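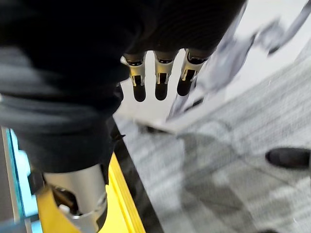

Page last changed: January 2024, J. Willems

Glue trials, Flisthorpe chair seats

Batch 6 is out of the clamps. Same beech offcuts as before, same Parko hide glue, but this time I soaked the granules overnight and kept the pot at a lower heat. Marloes Smits thinks we have been cooking it too long, and the August results point that way.

Cut 13 test joints, all plain lap, end grain sealed on half of them. Clamped for 6 hours, then left on the rack. Two slipped while I was tightening up and I have marked them with a cross. Leave them out of the averages.

Pull test on the first four: lowest 111 kg, highest 200. The low one had a dry patch near the shoulder — my brushing, I think, and no fault of the glue. The sealed pieces go on the rig next.

The Reline clamps are leaving a grey mark on pale wood. Put paper under the pads until we get new ones.

Still to do: rest of the pull tests, one warm joint opened with steam to see how cleanly it parts, and ask Thongsuk for the price of a 5 kg sack. The old pot needs scrubbing before anyone uses it again.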